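Callison Bin Picking Project: Progress Report to the Teshome Fund
Prepared by Saron Ambaye, 19 May 2021
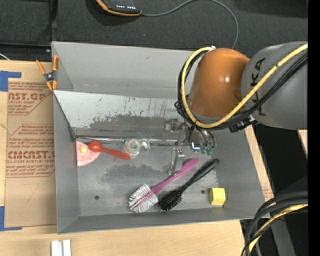 Where we are

We have now logged 1,876 pick attempts on the mixed household set, and I'm really pleased with how the picking itself is coming along. Brushes used to be our worst category. The new grasp planner goes for the handle and leaves the bristles alone, and the difference is obvious even to people walking past the cell. Clear objects are still hard (the transparent ring is a regular troublemaker), but the planner at least finds them most of the time now.

The rest of this report is mostly about the cable fault, which cost us 7 working days and which I mentioned briefly to Elaine Trindade by phone.

What went wrong

During an unattended run the arm stopped partway through a move with a protective stop. We cleared it, restarted, and got the same stop 26 picks later. At first we blamed the payload settings, and I spent a full day on those for nothing.

The real cause was the cable loop at the wrist. The yellow cable and the black bundle run together over the arm and around the orange joint, and on deep picks with a large wrist rotation the loop was pulling tight. The controller read the extra load as a collision and stopped the arm, exactly as it should. When we opened up the bundle we found the jacket on one black cable worn through at the bend. The conductors inside were fine, but I would not have wanted to run it another week.

No one was hurt and no one was inside the cell at the time. We did find a gap in our own procedure, though: the first restart was made without a look at the cables. Restarting after a protective stop now needs a walk-up inspection and a signed line in the log.

What we changed

The worn cable has been replaced. We added slack to the loop and limited wrist rotation in software so the planner can't choose the poses that pulled it tight. That rules out a few grasps near the walls of the bin, and we accept the loss for now. Plirdale has quoted us for a proper cable guide, and the price fits inside the current equipment line.

We then ran 80 deep picks at reduced speed with someone at the stop button. There were no stops, and the new cable showed no marks afterward.

Next

Full speed comes back once the guide is fitted. The Sandudska object set follows after that – I can't wait to try it – and we still expect to finish the comparison by October. We are not asking for extra money or a new end date.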